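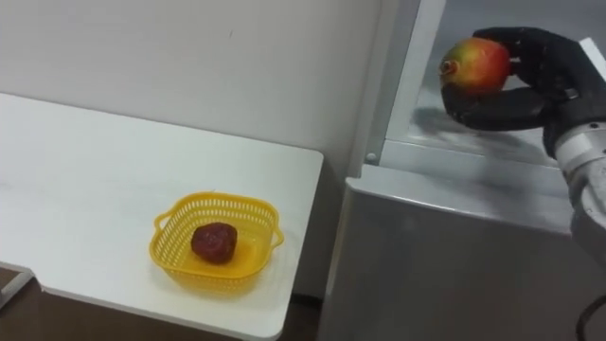 Narendra Nautiyal schreibt unter den letzten Beitrag, die Schalenfarbe tauge bei Mangos als Reifemaß überhaupt nicht, und wer danach sortiere, könne ebenso gut würfeln. Er lagere seine Früchte grundsätzlich dunkel bei Zimmertemperatur und entscheide allein nach dem Geruch am Stielansatz.

Dem ersten Teil stimme ich zu. Der rote Anteil der Deckfarbe hängt im Wesentlichen an Anthocyanen, deren Bildung vom Licht am Baum gesteuert wird. Eine Frucht von der Außenseite der Krone ist röter als eine aus dem Inneren, auch wenn beide am selben Tag gepflückt werden und gleich weit sind. Aussagekräftiger ist die Grundfarbe, also der Umschlag von Grün nach Gelb durch den Chlorophyllabbau. Auch der ist sortenabhängig. Es gibt Sorten, die essreif noch grün sind, und bei ihnen führt jede Farbtafel in die Irre.

Beim Geruch bin ich skeptischer. Er funktioniert, aber spät. Wenn am Stielansatz deutlich etwas zu riechen ist, ist der Anstieg der Ethylenproduktion bereits durchlaufen, und die Frucht lässt sich kaum noch steuern. Für die Frage, ob man heute oder morgen isst, reicht das. Für die Frage, ob man eine Kiste über die Woche bringt, reicht es nicht.

Ausgangslage

Im Januar hatte ich eine Kiste von Jaiswal bekommen, hart und grün, und den Fehler gemacht, sie vollständig in den Kühlschrank zu stellen. Das Ergebnis war ein Lehrbuchfall von Kälteschaden: graue, eingesunkene Stellen auf der Schale, darunter Fleisch, das am Kern fest blieb und außen mehlig wurde. Die Früchte reiften nach dem Herausnehmen nicht mehr sauber nach. Der Schaden entsteht in der Kälte, sichtbar wird er oft erst bei Zimmertemperatur, weshalb man leicht die falsche Lagerphase verdächtigt.

Diesmal also mit Protokoll. Der Lagerraum ist ein ausgedienter Weinkühlschrank, den ich in Sodside abgeholt habe. Die Regelung habe ich gegen einen Mendomow-Logger getauscht, der Temperatur und relative Feuchte mitschreibt und über ein Relais den Kompressor schaltet. Die Hysterese ist einstellbar. Ab Werk war sie so klein gewählt, dass der Kompressor ständig anlief. Ich habe sie auf 2 Kelvin aufgeweitet. Die Luft schwankt dadurch stärker, die Frucht merkt davon wenig, weil ihre Wärmekapazität den Verlauf glättet. Ein Fühler im Wasserglas bildet das besser ab als ein Fühler in der freien Luft, und seit dem Umbau regle ich auf das Wasserglas.

Der Sollwert lag bei dreizehn Grad. Das ist für hartreife Früchte ein üblicher Kompromiss. Deutlich darunter wird es für grüne Mangos riskant, darüber verkürzt sich die Lagerdauer merklich. Vollreife Früchte vertragen mehr Kälte als unreife, und wer nur wissen will, ob eine weiche Mango über Nacht in den Kühlschrank darf: ja.
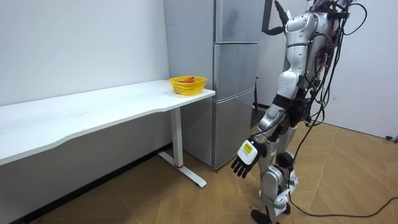
Gewichtsverlust

Die Masse ist die einzige Größe, die sich zu Hause zerstörungsfrei und mit brauchbarer Auflösung messen lässt. Eine Küchenwaage mit Grammanzeige genügt, sofern man sie vor jeder Messung auf einer ebenen Fläche tariert und die Frucht vorher abtrocknet. Letzteres ist nötig, wenn sie kalt aus dem Lager kommt. Kondensat auf der Schale verfälscht den Wert stärker als ein ganzer Tag Transpiration.

Die Referenzfrucht wog beim Einlagern 419 Gramm. Gewogen wurde sie immer zur gleichen Tageszeit. Der Verlauf war über die gesamte Lagerzeit von etwa 136 Stunden annähernd linear, mit einem flacheren Abschnitt in der Mitte, den ich auf eine höhere Feuchte im Schrank zurückführe. In diesem Abschnitt stand eine Schale Wasser mit im Fach. Aufgeschrieben hatte ich das nicht, es ergibt sich aber aus der Feuchtekurve.

Der Verlust besteht überwiegend aus Wasser, zu einem kleinen Teil aus veratmetem Kohlenstoff. Trennen kann man beides mit der Waage nicht. Für die Praxis spielt das keine Rolle: Was die Schale am Stielende runzlig macht, ist das fehlende Wasser. Folie hilft dagegen, staut aber Kohlendioxid und begünstigt Anthraknose, die als Latenzinfektion vom Feld mitkommt und erst beim Reifen ausbricht. Ein lose aufgelegtes Baumwolltuch war bei mir die bessere Lösung.

Festigkeit

Ein Penetrometer liefert reproduzierbare Werte, zerstört aber an der Messstelle die Frucht. Ich habe deshalb 3 Früchte aus der Kiste als Opferfrüchte geführt und den Rest nur mit dem Daumen geprüft. Der Daumendruck ist besser als sein Ruf, wenn man die Stelle festlegt. Ich nehme die breite Seite auf halber Höhe. Am Stielansatz und an der Spitze reift die Frucht in anderem Tempo, und wer jedes Mal woanders drückt, erhält eine Streuung, die größer ist als der Effekt.
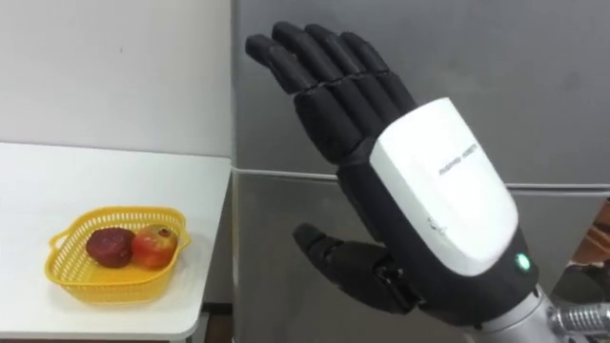

Vier Finger dicht nebeneinander, der Daumen steht nach links ab.

Zu beachten ist die Temperatur. Kaltes Fleisch fühlt sich fester an. Geprüft habe ich erst nach einer Stunde außerhalb des Schranks, auch die Opferfrüchte.

Zucker und Säure

Der Refraktometerwert steigt während der Nachreife deutlich, weil Stärke zu Zucker abgebaut wird. Am Endwert ändert die Lagerung wenig. Er ist durch den Trockensubstanzgehalt beim Pflücken im Wesentlichen festgelegt. Eine zu früh geerntete Mango wird weich, aber nicht süß, und kein Reifeprogramm holt das nach. Wer Früchte zurückweisen will, müsste also am Anfang die Trockensubstanz bestimmen: eine Scheibe abwiegen, im Dörrgerät bis zur Massekonstanz trocknen, wieder abwiegen. Das dauert, kostet eine Frucht und sagt mehr über die Kiste als alles, was danach kommt.

Die Säure habe ich nicht titriert. Sie fällt beim Reifen, und der Geschmackseindruck folgt eher dem Verhältnis von Zucker zu Säure als dem Zuckerwert allein. Mein Refraktometer zeigt außerdem nicht Zucker an, sondern alle gelösten Stoffe, die den Brechungsindex verschieben. Bei gleichem Messwert können zwei Früchte daher sehr verschieden schmecken.

Ethylen

Zum Nachreifen kamen die Früchte aus dem Schrank in eine Papiertüte, zusammen mit einem Apfel. Die Wirkung ist real, wird aber überschätzt. Eine Mango, die ihren eigenen Anstieg bereits begonnen hat, braucht keine Hilfe von außen. Sinnvoll ist der Apfel bei harten Früchten, die synchron reif werden sollen. Bei weichen verkürzt er nur die verbleibende Zeit. Die Tüte sollte Luft durchlassen, sonst landet man wieder beim Kohlendioxid.

Zum Vergleich lag eine Frucht ohne Apfel auf der Fensterbank. Sie war später so weit, geschmacklich konnte ich keinen Unterschied feststellen. Einen Blindtest habe ich nicht gemacht.

Offen

Die Regelung driftet. Der Fühler zeigt im Eiswasser nicht mehr null an, und ich weiß nicht, seit wann. Bis zur Neukalibrierung sind alle Temperaturangaben oben mit diesem Vorbehalt zu lesen. Die Rohdaten liegen wie immer im Ordner Divstead, diesmal mit getrennten Spalten für Luft- und Wasserfühler. Wer sie auswertet, möge die ersten Zeilen nach dem Einschalten verwerfen, der Logger schreibt dort noch alte Pufferwerte.

An Narendra: Wenn du beim Lagern bei Zimmertemperatur einmal mitwiegst, nehme ich die Werte gern in die Tabelle auf. Sorte und Startgewicht bitte dazuschreiben.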